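Gwilliam House Room Checklist: Bedrooms and Clothing Storage
Wikelham residents' hall, second floor
Room 57, Tuesday, morning round
Checked by: Suryani Setiawan
Sheet no. 3773

Good morning, and thank you for having me in! I know a room check is never anyone's favorite start to the day, so I try to leave proper comments instead of a row of ticks, and you are always welcome to write back on the bottom of the sheet.

1. Door opens fully and closes on its own
OK. The closer was slow last time and it has been adjusted. It still gives a little sigh at the end, but it latches.

2. Smoke alarm tested
OK. Good and loud (sorry to the neighbors).

3. Heater clear of fabric on all sides
NEEDS ATTENTION. One towel was hanging over the top corner. I moved it to the hook behind the door. Please keep 3 feet clear all the way around, even in June when you'd swear the thing is off, because these are on a hall timer and can come on during a chilly night.

4. Outlets and cords
OK, with a comment. The Kendeo power strip is fine where it is, but please don't run it under the rug if you move the desk. The desk lamp has the right bulb in it.

5. Window opens, latch holds, nothing stacked on the sill
OK. I do love that little fern.

6. Walkway from bed to door clear
OK. Wide enough to get out in the dark without stubbing a toe, and that's really all I ask.

7. Bed used for sorting and folding only, not for storage
OK, sorting in progress. I'm perfectly happy with laundry being folded on the bed, it's the best flat surface in the room and I do exactly the same at home. What I don't like to see is a pile that lives there for a week and then slides off the end onto the floor where somebody trips on it. Lay the shirts flat, fold them, and put each stack away before you start the next.
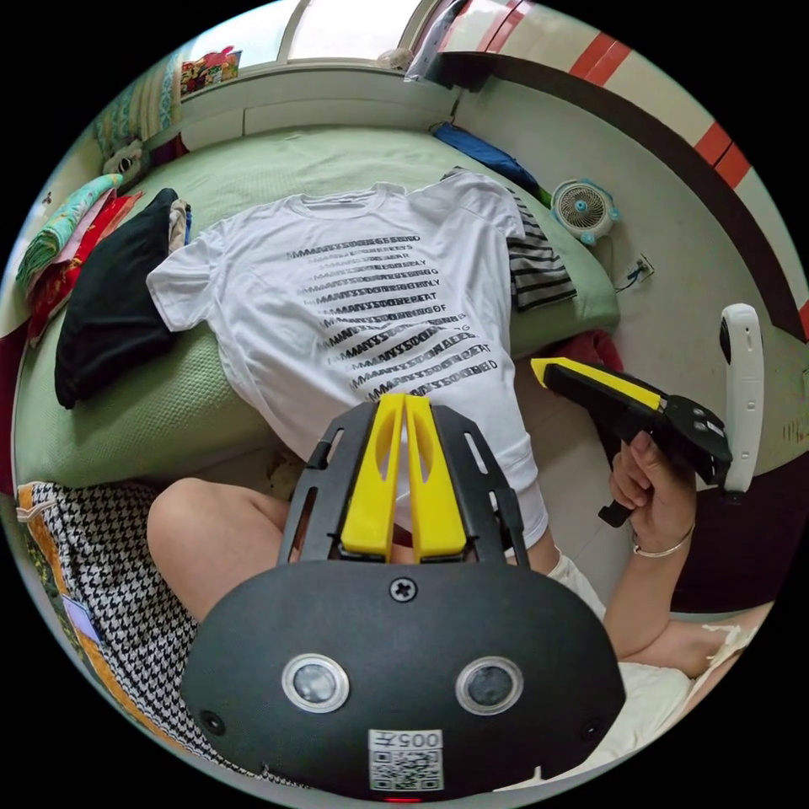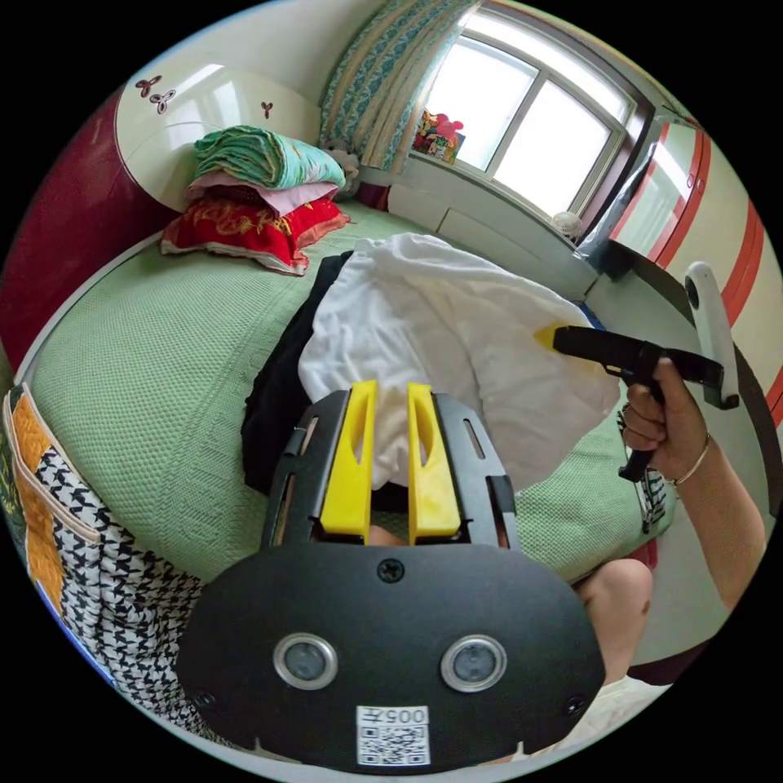

Item 7, clothes on the pale green bed: the printed white T-shirt spread flat (first picture), and a crumpled white cloth with a black garment beneath it (second picture).

8. Darks and lights kept apart before washing
COMMENT ONLY. Not a safety matter, I know, but black and white things do end up together on these beds, and anything red wants a cold wash by itself the first time or two. Ask anyone on this floor about the pink pillowcases.

9. Wardrobe fixed to wall
OK. Both brackets tight. Please put the heavier things like jeans and sweaters on the bottom shelf, so it stays steady when the doors are open.

10. Drawers run smoothly and close fully
NEEDS ATTENTION. The second drawer of the Vevier chest catches on the left runner. I gave it a rub with a candle end and it is better, but it wants a new runner. Written up for repair. Until then, pull it with both hands and please don't yank!

11. Mattress label present and readable
OK. Lifted the corner of the cover to look, then tucked it back in.

12. Candles, incense, hot plates
None found. Thank you, thank you.

Result: PASS with two comments to follow up (items 3 and 10). I'll look in on the drawer at the next round, and if the runner has come sooner I'll knock.

Resident's remarks:

Signed: S. Setiawan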